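Castach Practice Suture Thread, Size 3
Sold by Hevbridge

Back in stock as of June. Braided, black, easy to see when you're learning. For training use only, NOT sterile, not for patients. Please read that line twice.

11 spools per box. Each spool winds off from the side, so no more birds nest in the drawer. Holds a square knot without slipping, 3 throws is plenty.

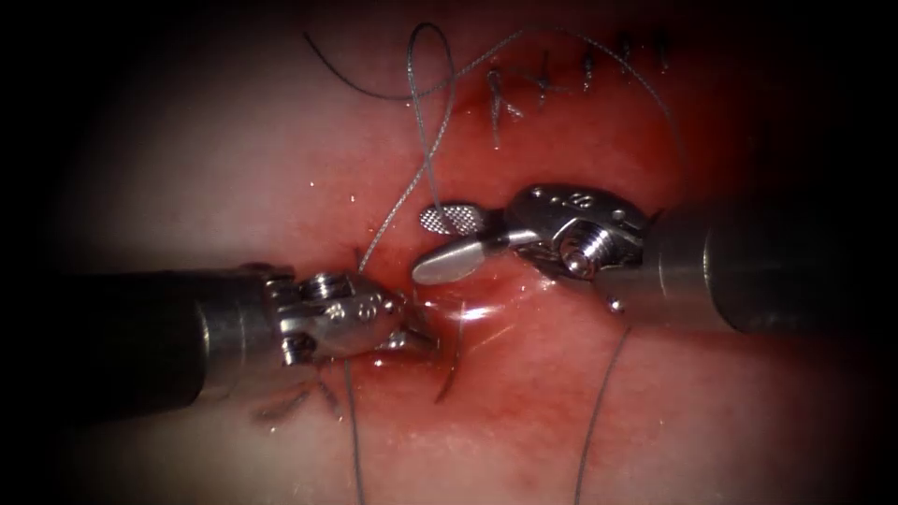
Needles sold seperately. Most buyers pair it with the Clakix curved needle, the swaged kind won't work here obviously. Old cardboard spools are gone, we use plastic now. Same thread, same price.

Storage: dry shelf, out of the sun. The black fades to a sort of brown if you leave it by a window. Still ties fine, just harder to see.

Bulk orders: teaching programs can order up to 2000 boxes at a time. Call first over that. Shipping is flat rate, leaves same day if you order before noon.
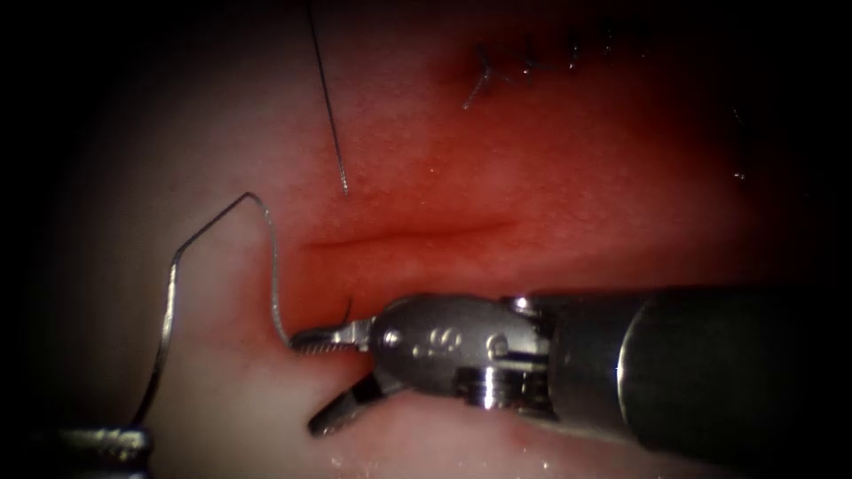

Marty wrote in that the thread frays a bit at the cut end and that a dab of clear nail polish fixes it. Also asked for a blue version. Blue is on the list, no date yet.

Returns ok on unopend boxes.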